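Towel Folding and Linen Sorting Attendant (Part Time)

Clemum Guest Laundry — Lastton
Posted November 18, 2018

Clemum Guest Laundry is hiring part-time attendants for the folding room at our Lastton location. We wash and fold towels for small hotels, guesthouses and swim clubs. Most of what comes through the folding room is colored and patterned towels that belong to the clubs and guesthouses, so the work involves a lot of sorting as well as folding. There are 4 openings. Shifts are 16 hours a week to start, with more hours available in August when the swim clubs are busy.

What the job involves

You will take clean, dry towels from the carts, check them for stains and loose threads, fold them to the customer's pattern and stack them in baskets. Each customer has a folding card that shows the size of the finished fold and which edge faces out. We pack by customer first, then by size. Colors can be mixed in a stack unless the card says otherwise. Bath towels are folded in thirds lengthwise and then in half twice. Hand towels are folded in half and then in thirds.
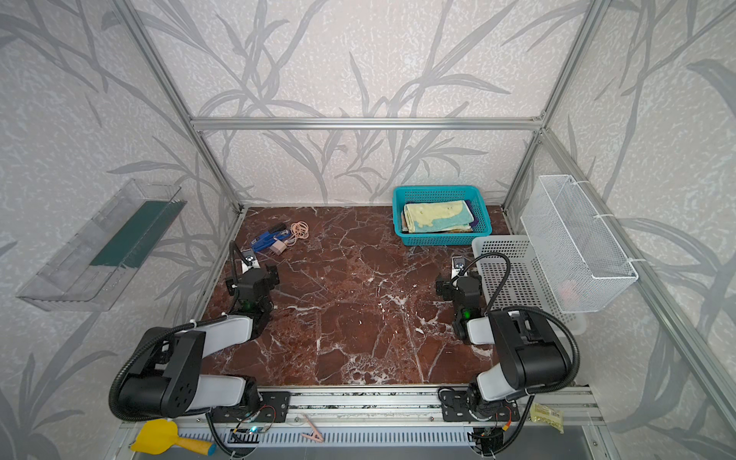 Stacks should sit flat in the basket with the folded edges lined up, and they should not go above the rim. Baskets are plastic with open sides so air can get through. Please don't use a cracked basket, as the broken edges pull threads. Put it by the door and take another one. Anything stained goes back to the wash side with a tag. Anything torn goes to Edem Agbeko, who decides whether it gets mended or taken out of service.

At the end of a shift you wipe down your table, put the cards back in the rack and write your finished baskets on the sheet. A steady folder gets through more than 200 towels in a shift. We don't expect that from anyone in the first weeks and you will not be paid by the piece.

What we are looking for

Laundry experience is helpful but not required. You should be able to stand for most of a shift, lift a full basket to table height and tell similar colors apart under indoor lighting. You need to read enough English to follow the folding cards. Careful work matters more to us than speed. A badly folded stack has to be taken apart and done again by someone else.

People returning to work, students and retirees are all welcome to apply. Both morning and afternoon shifts are open. Tell us which you prefer, and whether you could switch if needed.

Pay and training

The first two shifts are paid training with Orhun Işık, the folding room lead. Training covers the cards, the stain check and how to pack a basket. Pay is hourly and we go over the rate when we call you. Work aprons are provided. Wear closed shoes with a flat sole, and leave rings and bracelets in your locker — they catch on the terry loops.

How to apply

Come by the front counter and ask for an application, or leave a short letter with your name, phone number and the hours you can work. Mark it with job number 2102. No résumé is needed. We call everyone who applies, and most people are asked to come in and fold a few towels before we make an offer. That visit is short and you can bring someone with you.

Applications stay open until all of the positions are filled.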